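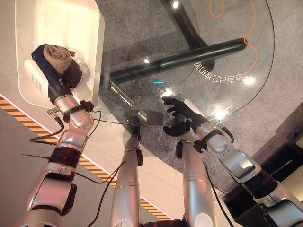
Textile Care, Unit 4: Moisture and Storage
Lecturer: Kavitha Nadar

Today we continue with cotton and the water inside it. Please remember from Unit 3 that cotton takes water from the air until it reaches a balance with the room. We call this amount the regain, and we calculate it from the dry weight.

Class sample: dry weight 1,000 g, water 79 g is wrong in the old handout. The correct value is 82 g, so the regain is 8.2 percent.

Terms to know: regain, mildew, crease set, yellowing.

Reading for next time: Chow, chapter 18, only the part about linen. The tables at the end are not needed.

Homework: weigh one towel in the morning and in the evening for three days. Write down the weather also.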